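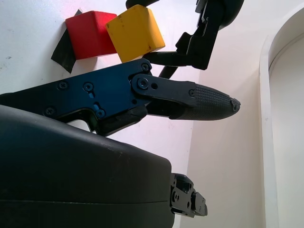
Dark blue metal with a black grip pad, and a pale wall behind.

So I caved and bought the Henum julienne slicer, the one with the crank. I'd been eyeing it up since May, when my friend Baiba made a courgette and lemon thing for lunch and I had three helpings and went home sulking that I only owned a box grater.

It cost me £22 from Lasodach, the kitchen shop by the station, and I've now used it most evenings for a couple of weeks. Carrots first, as they seemed the safest bet. Gorgeous! Long thin strands, hardly any waste, and they went straight into a bowl with lime juice, peanuts and far too much coriander (my bowl, my rules). Courgettes are even better, although you do want to salt them and leave them in a sieve for a bit or dinner turns into soup. I tossed mine with garlic, chilli and a big lump of feta and ate the lot in front of the telly.

Beetroot I'm less sure about. The small ones spin round on the spike and you end up with a sort of purple gravel, plus pink hands until Wednesday. Celeriac was a proper fight. I had to cut it into quarters and lean on the crank with my whole weight, and the suction feet gave up twice and sent the thing skating towards the toaster. On a wooden worktop like mine they barely stick at all, so I put a damp tea towel underneath now.

There are 2 blades, fine and wide. I've hardly touched the wide one except for potatoes, which I roasted with rosemary and a spoonful of mustard, and they came out all crisp and tangled like a bird's nest. My sister asked for them again the next night. The cleaning is a pain, I'll warn you. Carrot bits wedge themselves behind the fine blade and the little brush that comes in the box is useless, an old toothbrush does it far better.

Would I buy it again? Yes, for the courgettes alone. If you mostly cook roots I'd save up for something heavier. Four out of five from me, and the peanut carrot recipe is going up next week.

Comments (3)

Vernon Gagnon
Have you tried it with cucumber? Mine just goes to mush.

Liis Kütt
Freeze the feta for ten minutes before you crumble it, so much less messy. Making the potatoes tonight!

Ebenezer Gyamfi
My feet don't stick either and I've got tiles. Going to try the tea towel.

We use cookies to remember your settings and count visits. Accept | Manage

© Drelinden Kitchen Notes | Contact | Back to top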